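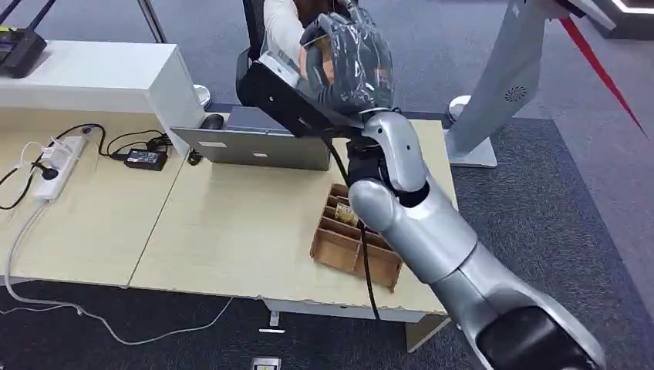

Where should the power strip go on a shared desk?

Off the floor and within reach of the person sitting there. Under the cable rules that Pevdale adopted in August, a strip may be mounted under the desktop or set on it near the back edge, as long as its switch is not covered and its cord does not cross a walkway.

The rules apply to all 34 desks on the second floor of the Pevdale building in Sirnden, a shared workspace rented mostly by small firms. They follow a survey of the floor carried out by the building's office services desk over the summer. The survey recorded around 600 feet of cable that was neither clipped, sleeved nor tied, most of it running between desk sections that had been pushed together after the power outlets were already in place.

The desks come from Matubbar, a furniture maker in Renby. They are sold as separate sections with a light wood top and are placed side by side to make a longer surface. The layout gives each tenant more room for papers and parts, but it leaves a seam wherever two sections meet. Cords laid over a seam get pinched when one section is moved, and the survey listed this as the most common type of wear. The second most common was strain at the plug, where a cord hung over the front edge and was pulled by a chair.

Under the new rules, a cord has to leave the desk at the back or the side. Cords that drop over the front are allowed only while equipment is in use, and must be taken up at the end of the day. A cord that reaches the floor must be run along the wall or under a cover. Adapter bricks may stay on the desktop, laid flat with nothing on top of them. Coiling the extra length tightly around the brick is not permitted – tenants are asked to use a wide loop and a hook-and-loop tie.

The load on any one strip is limited to 1,000 watts. That is enough for laptops, screens and chargers, according to the notice sent to tenants, but it rules out space heaters and kettles. Plugging one strip into another is banned throughout the building, as it was before.

A separate section of the notice covers storage. Each tenant may request a divided wooden tray for small items and a share of a cabinet. The trays are intended for packaged parts, adapters, clips and similar goods that would otherwise sit loose among the cords. Compartments are not assigned, but labels should face up so that the contents can be read without lifting them out. Trays are to be kept clear of the power strip, and cords should not be stored in them while plugged in.

Cabinets stay against the wall behind or beside the desks. Their tops may be used for paper files. Nothing that draws power is to be kept on a cabinet top, because the outlets are set too low for a cord to reach without hanging free.

Office services will replace worn strips at no charge. Tenants can exchange a strip on the first floor between 2 p.m. and closing time. Old strips must be handed in at the same time, and those with cracked housings or a switch that sticks will be taken out of use. Cord ties and floor covers are available from the same counter.

A walk-through of the floor is planned for a Friday after the change period ends. Desks that do not meet the rules will get a written note with the item to be fixed. No fees have been set for repeat notes. A decision on whether to extend the rules to the ground floor, where the desks are fixed and the outlets are built into the tops, has been put off until the second-floor results are in.

Matubbar has told the building that a rear cable channel can be fitted to the existing desk sections. The channel screws to the underside and spans the seam, so two sections would have to be unscrewed before being moved apart. Pevdale has ordered a trial set for one row. No delivery date was given.

Comments (3)

corner_desk
The seam problem is real. We lost a laptop charger that way in the spring. Does the channel have room for the brick or only the cord?

Renby reader
We have the same desk sections at our place. Felt pads under the legs stop them from creeping apart, and that did more for our cords than any clips did. The trays are good but the compartments are too small for a rolled-up charger.

secondfloor
I went down at 2 and the counter had strips but no floor covers. Was told to try again next week.

Related items

Sirnden library replaces reading room chairs
Renby furniture show adds a day for office buyers
Pevdale elevator back in service after door repair
How to measure a desk for a keyboard shelf
Used cabinet sale moves indoors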